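Notes on Hand-Guided Demonstration: Packing Snacks

Mon 1 October

This blog records the author's own work on teaching by demonstration. The present entry concerns the snack packing task, in which wrapped items are placed in an open cardboard box with a pair of hand-held grippers.

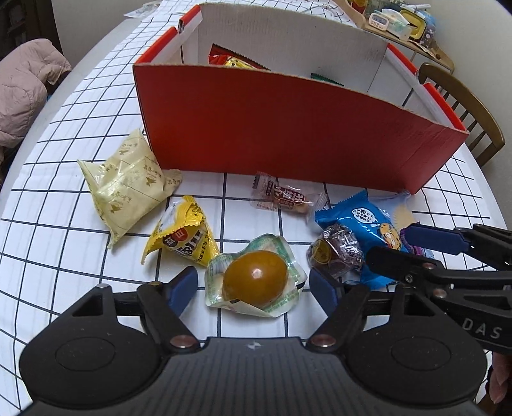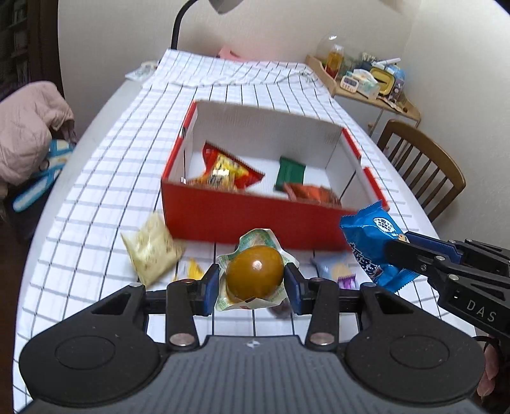
The task list now stands at 685 demonstrations, of which 60 have been set aside for checking. The following practice has been adopted at Tivside and will remain in force throughout October.

Each item is to be approached slowly, with both finger pads level. Should a packet slip, the demonstration is continued and the slip is noted in the log. Soft pouches require a lighter grip than flat packets, and the author has found them the more tiring of the two.

Records are kept in Otetti under the task name. Readers who have asked for the written procedure may expect it once the checking is complete.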